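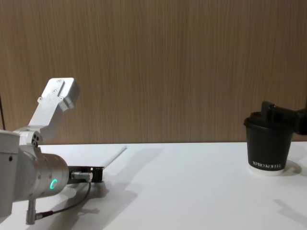 A wooden wall behind a white tabletop.

Wood wall panels: frequently asked questions
Updated 2022-09-08

How long should panels sit in the room before I put them up?
Leave them flat in the room for 2 full days, with the boxes open at both ends. In a house that has been closed up all winter, give them longer. Garages and porches don't count as the room.

What is the difference between Rundberg and Astine?
Rundberg panels are solid pine with a tongue and groove edge. Astine panels are a thin oak face on a backing board, and they butt together with no groove. Rundberg moves more with the seasons. Astine is heavier and harder to cut cleanly by hand.

How much should I order?
Measure the width and height of each wall, multiply, and add the walls together. Don't subtract for outlets or small windows. Then add 10 percent for cuts and bad boards. If you are running the panels on a diagonal, call the Stondance store first and we will work it out with you.

Can I glue panels straight to drywall?
Astine, yes, if the drywall is painted and in good shape. Rundberg should be nailed. Glue holds the back of the board still while the front moves, and you end up with splits.

Do I need a gap at the floor and ceiling?
Yes, for both kinds. Baseboard or trim will cover it. Don't fill it with caulk.

Can panels go in a bathroom?
In a half bath, yes. We don't recommend either kind in a room with a shower, even with a good fan. People do it anyway, and some of them are happy with it, but the warranty won't cover it.

What finish do you suggest?
Most of our customers use a clear water-based finish in matte. Oil looks warmer and will turn pine yellow faster. Put one coat on Rundberg before it goes up, tongues included, or you will see pale lines when the boards shrink. Astine comes finished.

My new panels don't match the ones I bought last year. Why?
Wood changes color in light. Pine darkens, and it does most of that in the first summer. The new boards will catch up, though a wall that gets no sun may take a long time. The lot number is printed on the end of the box – 437 and 497 are both current for Rundberg, and 497 is the redder of the two. Try not to mix them on one wall.

How do I clean them?
Dust with a dry cloth. For marks, use a damp cloth with a drop of dish soap, then wipe dry. No steam, no scouring pads.

A board has cupped. Can I fix it?
If it is already up, wait for a change of season before doing anything. Many flatten out by June. If it hasn't, pull the board and replace it.

Do you still carry Lykkegaard trim?
Only the small corner piece, and only at the Stondance store. The wider profiles are sold out and won't be reordered.

Can I return leftover boxes?
Unopened boxes, yes, with the receipt. Open boxes and cut boards can't come back.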